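Dec 7, 2019

Cold enough in the shop tonight that I kept my coat on till the kettle had been round twice. I had meant to go in for an hour, just to sort out the bolts for the shoulder bracket, and here I am writing this at nearly midnight with grease on the page. I suppose that is how it goes with the build now. Sayaka says I talk about it the way her aunt talks about her tomatoes, and I can't say she's wrong.

We have had our corner at Grasbridge since October, and it feels like ours now - the good vise, the shelf with the dented tin, the chair nobody else wants. Anel finally got the second wrist apart this evening. It has been grinding since we bought it (it came in the Molefe box with all the other secondhand joints) and she found a washer in there that had no business being in there at all. She put it back together with new grease and turned it by hand for me, over and over, and it was lovely, like winding a good watch. I turned it a few times myself just for the pleasure of it.

The frame still needs 4 more bolts in the longer size and I forgot to order them again. Tumelo has offered to stop at Plamier on his way in, bless him. He also asked, very gently, what we have spent so far, and I told him more than 3,000, and then we both went quiet and ate a cookie. It is split between five of us, and I would have spent my share on something sillier.

Chantelle did most of the work on the simulated kitchen, which we have been calling Virnau for no reason I can remember. I love it more than I expected to. I'm slow on the computer and always will be, but she lets me sit beside her and fuss over where things go on the island, and I've learned more about how arms reach from an evening of that than from a month of reading. We argued for a good while about whether the two arms should start high or low. I said low. She said high on one side at least, and I'm still thinking it over.

Before I left she sent me a couple of views from it, one from over the robot's body and one looking up past a gripper. I'm keeping both here so I can look at them properly with my coffee tomorrow.

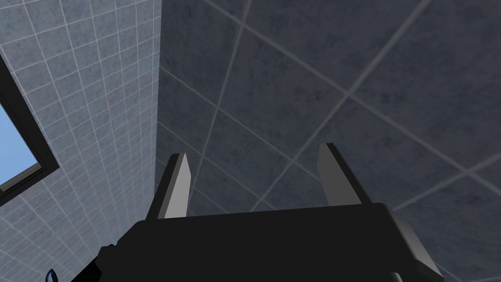
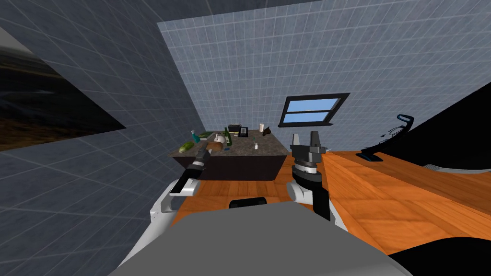 *Virnau kitchen, simulated. Looking up past the open fingers first, then out toward the island with both arms.*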